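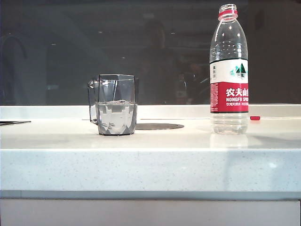

キャッチウェイト（契約体重）の試合で片方の選手が計量に失敗した場合、ファイトマネーの扱いはどうなりますか。

当該選手の基本報酬から契約で定めた割合が差し引かれ、原則としてその全額が相手選手に移ります。勝利ボーナスは控除の対象に含めません。

Clultia格闘技興行ニュースレターでは、今号から計量と報酬の関係を扱います。初回は、Barkasholm大会で適用される計量規定の改定点と、それに伴う契約書式の変更について整理します。改定規定の施行日は4/3/25です。同日以降に締結された出場契約に適用され、それ以前に締結済みの契約には旧規定が残ります。

1. 計量の区分

計量は従来どおり公式計量と儀礼計量に分かれます。記録として効力を持つのは公式計量の数値に限られ、観客の前で行う儀礼計量の数値は報酬にも試合の成立にも影響しません。旧書式では両者がともに「前日計量」と表記されており、どちらを指すのか条文から読み取れない箇所が3か所ありました。新書式では「公式計量」に統一し、儀礼計量は広報活動に関する条項へ移しています。

2. 再計量

公式計量で規定体重を超過した選手は、計量時間枠の終了までに一度だけ再計量を受けることができます。再計量を受けるかどうかは本人の申告によります。申告がないまま時間枠が終了した場合、初回の数値が確定値となります。

秤は興行側が用意した同一の機器を使用し、初回と再計量で機器を替えることは認められません。表示の読み上げは計量責任者が行い、両陣営の立会人が記録票に署名します。立会人の署名が欠けている場合でも記録は有効ですが、その陣営は後日、数値について異議を申し立てることができません。

3. 超過時の選択肢

超過が確定した時点で、相手陣営は次のいずれかを選択します。

・試合を中止する
・合意した体重によるキャッチウェイトの試合として実施する
・当日計量の上限を設定したうえで実施する

当日計量の上限を設ける場合、上限値は両陣営の書面合意で定めます。旧規定ではこの合意を口頭で行う例がありました。新規定では書面がない上限は無効とし、上限なしの試合として取り扱います。

タイトルマッチで挑戦者が超過した場合、試合の結果にかかわらず王座は移動しません。王者が超過した場合、王座は公式計量の終了時点で空位となり、挑戦者が勝利したときに限り挑戦者が新王者となります。挑戦者が敗れた場合や引き分けの場合は空位のままです。

4. 報酬の控除

控除は基本報酬を100とし、契約書別表の率を乗じて算出します。対象となるのは基本報酬だけで、勝利ボーナス、演技賞に相当する特別賞、PPV配分は控除の計算に入りません。PPV配分を受ける契約を結んでいる選手については、超過があっても配分の下限販売件数は変更されません。

旧規定では控除額を相手選手と統括団体で折半していました。新規定では相手選手が全額を受け取ります。ただし、試合が中止となった場合には控除という考え方自体が成立せず、超過した選手への基本報酬は支払われません。相手選手には別途、出場準備金が支払われます。準備金の額は個別契約によるため、本稿では扱いません。

控除分の支払いは、大会終了後5営業日以内に基本報酬と同じ口座へ行われます。支払明細では「計量移転分」として独立した行に記載されます。税務上の区分は居住地によって異なるため、各陣営で確認してください。

5. 書式の変更

新書式はDudek版と呼ばれ、従来のTarkitz版を置き換えます。主な相違点は次のとおりです。

・体重はポンドを正とし、キログラムは参考値とする
・小数点以下の端数処理を条文に明記する
・控除率を本文から別表へ移す
・代役出場の場合の計量免除を廃止する

端数処理については、キログラム表示への換算後に規定体重を判定していた事例が問題となっていました。例えば契約体重が172ポンドの場合、判定はポンド表示の数値のみで行い、換算値が丸めによって上下しても結果には影響しません。非タイトルマッチにおける1ポンドの許容は従来どおりですが、キャッチウェイトの試合には、契約書に記載がない限り許容を適用しません。

代役出場の計量免除の廃止は、出場決定から公式計量までの期間が短い選手に影響します。免除に代わるものとして、代役選手の契約体重を上位階級の上限に設定することが認められます。この設定には相手陣営の署名が必要です。

6. 提出について

Barkasholm大会の出場陣営は、Dudek版の契約書に別表を添付して提出してください。Tarkitz版で提出された契約書は差し戻しとなります。すでにTarkitz版で締結済みの陣営は、差し替えの必要はありません。新規定の適用を希望する場合は、両陣営連名の変更合意書を提出することで切り替えが可能です。

次号では、11月大会の対戦カードに関する契約体重の一覧と、当日計量の手順を掲載します。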